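4.3 Recording a demonstration by remote control

Before you start, complete the arm check in section 4.1 and confirm that both grippers show a blue indicator light.

1. Log in to the Camargo console and open the task file. Set the recording rate and the storage folder. The default limit is 2,000 recordings per folder.

2. Lay out the objects by table cell. The blue tape divides the paper into cells, and the task file lists which cells may be used. For the cup task, place the tray on the right side of the table and the dish rack in the front left corner.

Note: The tape lines are a guide for the operator only. Small kinks do not affect the recording. Do not re-tape during a session.

3. Put the cups on the tray. Vary their order and tilt between recordings – a policy trained on one fixed layout will fail when a cup is moved.

4. Take hold of both leader handles and press the foot switch once. The arms follow after a delay of 8 seconds.

CAUTION: Keep hands and loose clothing off the table while the foot switch light is on. The arms do not detect people.

5. Bring the left gripper over the tray with the fingers pointing down. Keep the right gripper raised at the back left until it is needed. Pause briefly above the cups, then press Record.

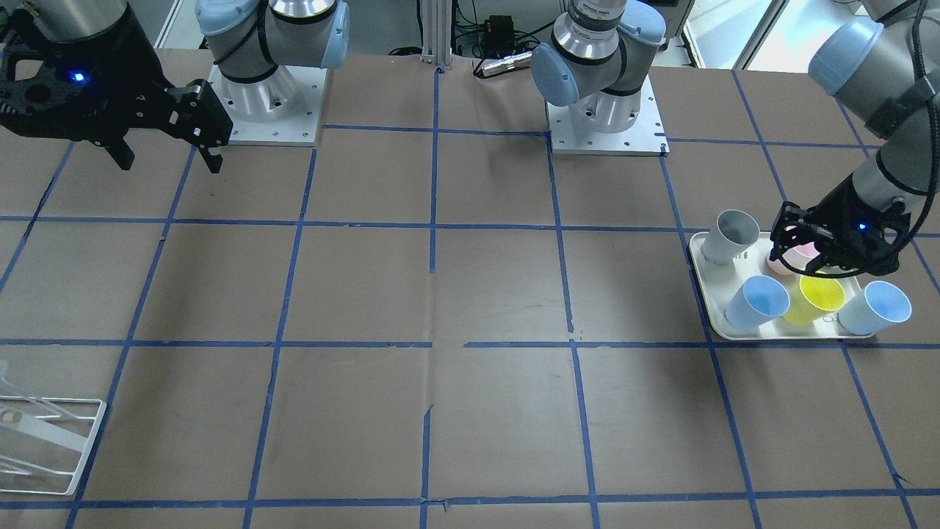 6. Lower the gripper slowly and close it on one cup. If the fingers touch a neighboring cup, continue; mark the recording "contact" afterward.

7. Move the cup to the rack, release it and raise the gripper clear before you press Stop.

8. Review the recording at once. Discard it if the joint trace shows a gap longer than 10 frames.

Note: Report repeated gaps to Noemi Mercado and quote error code 23 if it is displayed.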